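Werkstattbuch, Raum 4
2. September 2022

Kabeltag. Ich hab's seit Juni vor mir hergeschoben, und heute war endlich Luft dafür. 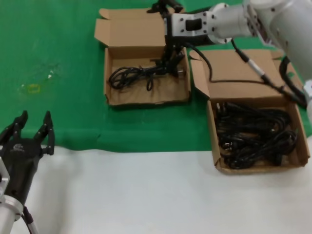
Angefangen hat das Ganze ja mit der Inventur. Marama Lowther (die bei uns die Bestellungen macht) wollte wissen, wie viel Leitungszeug wir eigentlich noch im Haus haben, bevor sie bei Okeo wieder eine Sammelbestellung auslöst. Und ich musste kleinlaut zugeben: keine Ahnung. Steht irgendwo, hängt irgendwo, liegt in Schubladen. Also alles auf einen Haufen und dann in Kartons, das war der Plan für heute.

Zu den Kartons: Ich nehme jetzt die flachen braunen aus Wellpappe, die mit dem Klappdeckel. Die hohen vom letzten Umzug waren ein Graus, da verschwindet alles nach unten und man wühlt bis zum Ellbogen drin herum. In den flachen sieht man auf einen Blick, was da ist, und der Deckel bleibt beim Einräumen einfach hochgeklappt stehen. Einziger Nachteil, die Seitenlaschen stehen ab und man bleibt mit jeder zweiten Schlaufe dran hängen. Überlege, ob ich sie mit einer Klammer festmache. Abschneiden will ich sie nicht, sonst hält der Deckel beim Stapeln nicht mehr zu.

Das grüne Tuch auf dem Tisch hat sich übrigens bewährt! Ich war ja skeptisch, aber schwarze Kabel auf Grün sieht man wunderbar, und der Karton rutscht nicht weg, wenn man drin zieht. Die vordere Hälfte bleibt weiß, da lege ich Zettel und Kleinkram ab. Was mich nervt: An der Grenze zwischen Grün und Weiß wirft es ständig Falten, und links auf dem Tuch ist so eine blasse gelbliche Stelle. Ob das ein Fleck ist, schaue ich mir morgen bei Tageslicht an. Falls ja, kommt das Tuch in die Wäsche, bevor jemand von Rivera zur Abnahme vorbeischaut.

Jetzt das eigentliche Thema, nämlich das Wickeln. Oder eben das Nichtwickeln. Das schwarze Kabel liegt bei mir bisher nur lose eingeringelt im Karton, mit einer Schlaufe, die heraushängen will, und man sieht ja, wohin das führt: ein einziges Knäuel. Ich hatte gedacht, für die Kiste reicht's. Reicht nicht. Wer da ein Ende herausziehen will, hat sofort alles in der Hand. Also ab jetzt: in großen, gleichmäßigen Schlägen legen, abwechselnd über und unter der Hand, Klettband drum, fertig. Dauert beim ersten Mal ewig, aber danach geht das fast von allein (und ja, ich weiß, dass mir das vor Jahren schon mal jemand in Brarkport gezeigt hat, ich hab's halt vergessen).

Beschriftung: Die Kartons bekommen die Fachnummern aus der alten Kulau-Liste, damit wir nicht schon wieder ein neues System anfangen. 1520 ist alles mit Netzstecker, 2405 sind Signal- und Datenleitungen. Bitte die Nummer vorne auf die schmale Seite schreiben und NICHT auf den Deckel, den sieht im Regal kein Mensch. Dicker Filzstift, der dünne verläuft auf der Pappe.

Was noch offen ist:

Klettband nachkaufen, die Rolle in der Schublade ist fast am Ende. Kabelbinder will ich dafür nicht mehr nehmen, die knipst man einmal auf und dann fliegen sie herum.

Leitungen mit geknicktem Mantel aussortieren und durchmessen, bevor sie in die Kiste wandern. Ich hab mir dafür eine Ecke auf der Fensterbank freigeräumt, bitte da nichts draufstellen.

Adapter und lose Stecker brauchen was Eigenes, die gehen zwischen den Kabeln unter. Vielleicht eine Dose mit Schraubdeckel? Wer eine übrig hat, her damit.

Marama die Liste schicken, sobald beide Fächer durch sind. Sie wartet mit der Bestellung so lange, hat sie versprochen.

Morgen mache ich mit 2405 weiter. Wer vorher etwas aus den Kartons braucht, bitte kurz einen Zettel auf die weiße Seite vom Tisch legen.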